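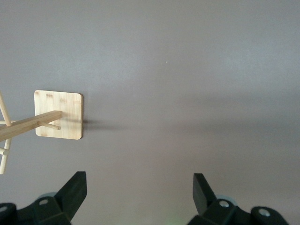

Square bamboo plate on a grey surface.

Oiling bamboo tableware

Wash the plate by hand in warm water and stand it on edge until fully dry – overnight is usually enough. Do not soak it.

Rub lightly along the grain with fine abrasive paper, then wipe off the dust. Apply food-safe mineral oil with a lint-free cloth, edges included. Leave for 6 hours and buff off any excess.

Apply 2 coats. Repeat when water no longer beads on the face.

Updated Nov 28, 2024 by Hnat Prokopenko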